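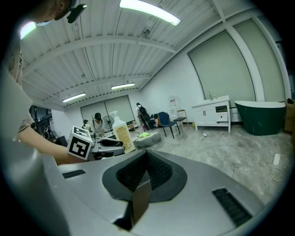

회색 방석과 연두색 천, 노란 라벨의 펌프 통이 있는 넓은 방

한국어로 물건의 이름을 배울 때 저는 "방석"이라는 말이 제일 어려웠습니다. 사전에는 앉을 때 밑에 까는 작은 깔개라고 나옵니다. 그런데 높이가 조금 있는 것도 방석입니까, 아니면 쿠션입니까? 가구 가게에서는 푸프라고 쓰고, 어떤 가게에서는 스툴이라고도 씁니다. 바닥에 놓인 낮은 회색 물건을 보면 저는 아직도 잠깐 생각합니다. 오늘은 그냥 방석이라고 부르겠습니다. 틀렸으면 댓글로 고쳐 주십시오.

오늘 쓰고 싶은 이야기는 천을 접어서 방석 위에 두는 것에 대해서입니다. 아주 작은 이야기입니다.

저는 8월에 이 동네로 이사를 왔습니다. 짐을 다 풀기 전에 먼저 산 것이 방석 2개와 걸레로 쓸 천이었습니다. 611번 버스를 타면 Rornard라는 생활용품 가게 앞에서 내릴 수 있습니다. 거기에서 천은 한 장에 1,000원이었습니다. 색은 연두색, 하늘색, 분홍색이 있었는데 저는 연두색만 골랐습니다. 우리 집은 벽도 바닥도 거의 흰색이나 회색이라서, 천을 어디에 두었는지 자주 잊어버립니다. 연두색은 멀리서도 잘 보입니다. 회색 위에 있으면 더 잘 보이고, 저는 그 두 색이 같이 있는 모습을 좋아합니다.

처음에는 천을 싱크대 옆의 고리에 걸었습니다. 그런데 고리가 자꾸 떨어졌습니다. 다음에는 Skelex 선반의 맨 아래 칸에 넣었습니다. 선반은 좋은 선반이지만, 안에 넣으면 저는 꺼내지 않습니다. 물을 쏟으면 휴지부터 찾고, 휴지를 많이 쓰고, 나중에 천이 있었다는 것이 생각납니다. 그래서 어느 날 접은 천을 방석 위에 그대로 두었습니다. 그 후로는 천을 매일 쓰게 되었습니다.

접는 방법은 간단합니다. 반으로 한 번, 또 반으로 한 번 접습니다. 더 작게 접으면 가운데가 두꺼워져서 위로 조금 뜹니다. 모서리를 꼭 맞출 필요는 없다고 생각합니다. 저의 어머니는 모서리를 꼭 맞추는 분이십니다. 저는 그렇게 배웠지만 지금은 그렇게 하지 않습니다. 한 면으로 닦다가 더러워지면 뒤집어서 다른 면을 씁니다.

조심할 점이 하나 있습니다. 젖은 천은 방석 위에 두면 안 됩니다. 저는 한 번 그렇게 했고, 방석에 네모난 자국이 남았습니다. 이틀 동안 창가에서 말렸는데도 자국이 조금 보입니다. 지금은 그 면을 아래로 해서 씁니다. 손님은 모르십니다.

펌프 통에 대해서도 쓰겠습니다. 저는 키가 큰 펌프 통을 참 좋아합니다. 뚜껑을 돌려서 여는 통은 두 손이 필요하지만 펌프는 한 손으로 됩니다. 통이 조금 비치는 것이면 더 좋습니다. 얼마나 남았는지 들어 보지 않아도 알 수 있습니다. 우리 집의 통은 Bugti라는 주방 세제인데, 라벨의 글씨가 너무 작아서 저는 돋보기로 읽었습니다. 물에 섞어서 쓰라고 되어 있었습니다. 저는 한 달 넘게 섞지 않고 썼습니다. 거품이 왜 이렇게 많은지 늘 이상하게 생각했습니다.

라벨이 노란색인 통은 찾기가 쉽습니다. 연두색 천과 같은 이유입니다. 저는 요즘 물건을 살 때 예쁜지보다 잘 보이는지를 먼저 봅니다. 나이가 들어서 그런 것 같기도 합니다.

넓은 방의 정리는 작은 방의 정리와 많이 다른 것 같습니다. 제가 전에 잠시 일했던 Rollside의 작업실도 천장이 높고 아주 넓은 방이었습니다. 그런 방에서는 물건이 한 개만 바닥에 있어도 그것이 섬처럼 보입니다. 작은 방에서는 물건이 벽을 따라서 저절로 모이는데, 넓은 방에서는 모이지 않고 여기저기에 있습니다. 그래서 넓은 방에서는 낮은 방석 하나가 탁자의 역할도 합니다. 사람들이 그 위에 천도 두고, 장갑도 두고, 가끔 컵도 둡니다. 컵은 위험하니까 두지 마십시오.

창문에 대해서도 한마디 쓰고 싶습니다. 흰 천장에 긴 형광등이 있고 안쪽 창에 연한 색의 롤 블라인드가 내려와 있는 방을 저는 좋아합니다. 빛이 부드럽다고 말하면 맞는 표현인지 모르겠습니다. 우리 집에는 커튼이 있는데, 커튼은 먼지를 많이 먹습니다(이 표현은 이웃 분에게 배웠습니다). 롤 블라인드는 마른 천으로 위에서 아래로 닦으면 됩니다. 넓은 블라인드는 팔이 아프니까 반씩 나누어서 하는 것이 좋습니다. 저는 내년에는 커튼을 블라인드로 바꾸고 싶은데, 창의 폭을 재는 것이 귀찮아서 아직 주문하지 않았습니다.

저녁의 정리는 15분만 합니다. 시계를 맞추고, 소리가 나면 하던 것을 그만둡니다. 순서는 이렇습니다. 먼저 바닥에 있는 것을 모두 올립니다. 방석은 올리지 않고 벽 쪽으로 밀기만 합니다. 다음에 천으로 식탁을 닦고, 천을 빨아서 베란다에 넙니다. 그리고 마른 새 천을 접어서 방석 위에 둡니다. 시간이 남으면 펌프의 입구를 닦습니다. 입구에 세제가 굳으면 다음 날 누를 때 옆으로 튑니다. 제 안경에 튄 적이 있습니다.

천은 삶으면 색이 빠집니다. 연두색은 노란색에 가까워졌습니다. 그래도 회색 위에서는 아직 잘 보입니다. 새것과 옛것을 같이 접어 두면 색이 달라서, 옛것은 현관용으로 쓰고 있습니다.

다음에는 빨래집게에 대해서 쓰려고 합니다. 플라스틱 집게가 햇빛 때문에 자꾸 부러지는데, 좋은 집게를 아시는 분은 알려 주시면 감사하겠습니다.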